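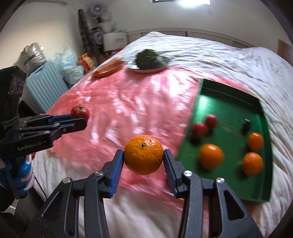

A mandarin just above a pink bed sheet, with a small red apple to the left.

Parkia Claltis Percale Sheet Set, Queen: Long-Term Review
Posted 08/02/2024

The Claltis is Parkia's mid-priced cotton percale set: one flat sheet, one fitted sheet, two pillowcases. I bought it at the Drurnotow outlet store in June of last year to replace a sateen set that had pilled badly at the foot end. It has been in rotation with one other set ever since.

Fabric
Plain weave, matte on both sides. The package gives a thread count of 300, single ply. Out of the bag the cloth is stiff and a little papery. It took 4 washes before it stopped crackling when turned over. After that the hand has stayed the same. Percale sleeps cooler than sateen in my experience, and this set is no exception, although the difference is small once a heavy blanket goes on top.

Fit
The fitted sheet is rated for mattresses up to 16 inches. Mine measures 13 with the topper removed, and there is slack at the corners that has to be tucked under by hand. With the topper on, the fit is correct. Elastic runs all the way around the hem. On my old set it was sewn only at the corners, and that sheet came off most nights.
The flat sheet lost length in the first hot wash - roughly two inches - and nothing measurable in width. Wash cold if you have a deep mattress and like a long fold at the top.

Seams and hems
The hem on the flat sheet is double-turned and straight. One pillowcase arrived with a skipped section of stitching near the opening. I closed it by hand and it has held. The pillowcases have no inner flap, so a full-size pillow shows at the end.

Laundering
Line-dried, the set wrinkles heavily. Tumble-dried on medium and pulled out promptly, it is acceptable without ironing. Lint is moderate for the first few loads, then low. I have used no softener.

Compared with the Oosthuizen Hotel Percale
I own both. The Oosthuizen is heavier, slower to dry, and has a deeper pocket. Its elastic is weaker. For a guest bed I would take the Oosthuizen. For weekly washing I prefer the Claltis, mainly for drying time.

Rating: 4 out of 5. One point off for the pillowcase stitching and the shrinkage. Item number on my receipt was 3941, in case the store still lists it that way.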